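The Harbour Office at Lutport regrets to inform Mrs Heike Rothe that her late husband's berth, number 51, has been reassigned.

The Office notes her letter, in which she states that Mr Rothe still returns to the berth on Saturday evenings and ties up there. The night officer, Mr Mtshali, has entered the same vessel in his log on 5 occasions. Mooring fees have been raised accordingly.

Mrs Rothe is asked to tell her husband that berth 2 is free until June. It is nearer the steps, and the lamp has been mended. Should he prefer to stay out, no further notice is needed.

For the Harbour Master,
Ivars Ozoliņš

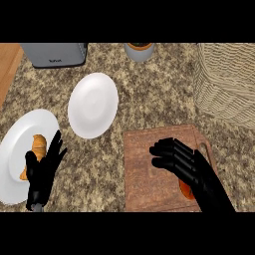 Page last changed: Saturday, 16:20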